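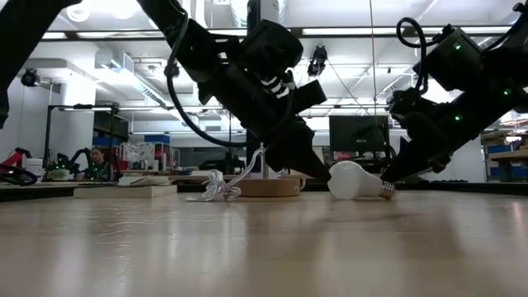

No. 205

Lamp parts: bulb, base and cord

The base is a shallow disc in light wood, and the bulb is a frosted white globe on a silver screw base. I wanted a small table lamp with no shade, and these are the parts that decide how it looks. The cord is translucent, and it is the part I have spent longest on.

Start with the cord. Clear flex takes a set from its packing and keeps it. Pull it straight and it goes back to a tangle within a minute of being let go. I hang mine over a door on a Friday evening with a clothes peg on the low end and leave it until morning. Warming it with a hairdryer is quicker but I have had the outer sleeve go cloudy that way, and it does not clear again. If the lamp is going to stand at the back of a shelf, leave the curl in and tie the surplus behind the base with a short piece of thread.

I chose clear over white because white flex on a pale table yellows before the table does. The drawback of clear is that you see the conductors inside it, and you see dust on it. Wipe it with a damp cloth, unplugged, and dry it before it goes back in the socket.

Next, the wooden disc. Mine is a Stisholm, the smaller of the two they sell, weighed on the kitchen scales at 272 grams without a bulb. A globe puts the weight high, so a wider base is worth having. The Plumiter base I had before was 218 grams and narrower, and it went over whenever the flex was tugged. Felt pads help on a varnished table. Use thin ones, all from the same sheet, or the disc rocks.

Finish: one coat of clear wax, rubbed in with the grain, left overnight, buffed with a dry cloth. Oil goes darker than I like on light wood and needs longer before you can stand anything on it.

The bulb goes in last. Check three things on the packet before you open it: the cap size, the maximum wattage printed on the holder, and whether it says dimmable if you have a dimmer in the line. I use a 5 watt LED, which is enough to read by at arm's length. A frosted globe hides the works inside and gives a softer edge to the shadow. In a lamp with no shade I would not fit a clear one.

Lay the bulb on its side while you sort out the rest, with something either side of it if the table is not level. Hold it low down on the globe, near the cap, and turn it with the fingertips until it stops. No further. If it binds on the first turn it has gone in crooked, so back it out and begin again. A crossed thread in a thin metal holder does not recover. Plug in only when the bulb is seated.

I looked at the Wolcombe kit as well, which comes with everything in one box. The wood is stained dark and the cord has its switch a hand's width from the plug, so you end up on your knees behind the furniture to turn it off. An inline switch wants to be near the lamp end.

Still to do: find a plug in a colour that does not look odd at the end of clear flex. Arabzadeh list a pale grey one, out of stock at present. No. 206 will be the shelf brackets.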